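4.2 Switching between contact modes

The bimanual policy outputs joint targets for both arms in chunks of 40 steps. Early versions used a single action head for the whole task, and most failures came at the handover between holding the bag and working on it: one arm let go before the other had a stable grip. We therefore added a small contact-mode classifier on top of the shared visual encoder. It predicts one of 4 modes (free, brace, pinch, spread), and the predicted mode selects the gains used by the low-level impedance controller, Wundus. The classifier was trained on 520 demonstrations, with mode labels added by hand by Condori and Zupan.
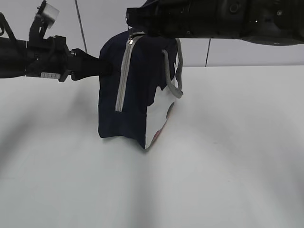
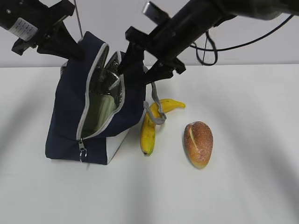
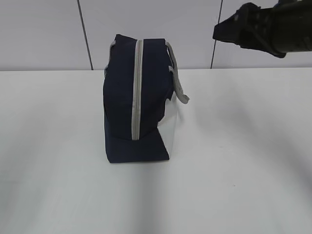

Figure 6. Workspace views of the lunch bag task. All three show the navy bag standing on the white table.

Mode labels were assigned from the camera views together with the gripper width signal, and a segment was dropped when the two labelers disagreed on its start by more than 20 steps. Brace and pinch were the pair most often confused. Both can occur at the same time on different arms, as in the first view of Figure 6, where one gripper finger presses on the side of the bag and the other gripper clamps its top edge, so we predict a mode per arm and not one for the pair. Spread is defined only when both grippers hold the rim, as in the second view. Its stiffness is lowered along the line between the two grippers, which keeps the arms from pulling against each other when the fabric goes tight.

The mode is allowed to change only at chunk boundaries. We tried switching inside a chunk, but the gain changes produced visible jerks in the commanded torque. A release from spread also requires both arms to report free before either may retract. This rule is enforced in the planner, Polthorpe, and is not learned.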